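Review: Stornolo push kit, two months on the bench

We bought the Stornolo kit from Talolberg in March, after I had looked at the Jomach kit for a long time and found it too expensive for a small training room. The price was 2,000 for the tool, the mounting collar, the block set and the software license. The arm is not included. You must have your own.

The idea is simple. The arm has no fingers, only a rod with a rounded tip, and it moves blocks by pushing them over a flat board. For people who are learning motion planning this is a good exercise, as a push is much harder to predict than a grasp.

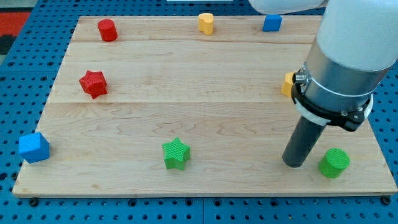
Gonçalo Matos
Workshop instructor and reviewer

Mounting took me 40 minutes, and most of this time I spent on the collar. The paper manual shows it from one side only. I wrote to Talolberg on Wednesday and Lourenço Figueiredo from their support sent me a better drawing the same afternoon.

The blocks are well chosen. Cubes and cylinders are easy for beginners, but the stars turn when you push them on a point, and my students needed 6 sessions before they could bring one to a target without losing it. The colors are strong and the vision software separates them well, except late in the day when our room gets dark.

What I don't like: the software forgets the tip height after a restart, so you have to set it again each morning. Also the warranty on the rod is only 2 years.

I would buy it again for teaching. For production work I would look for something else.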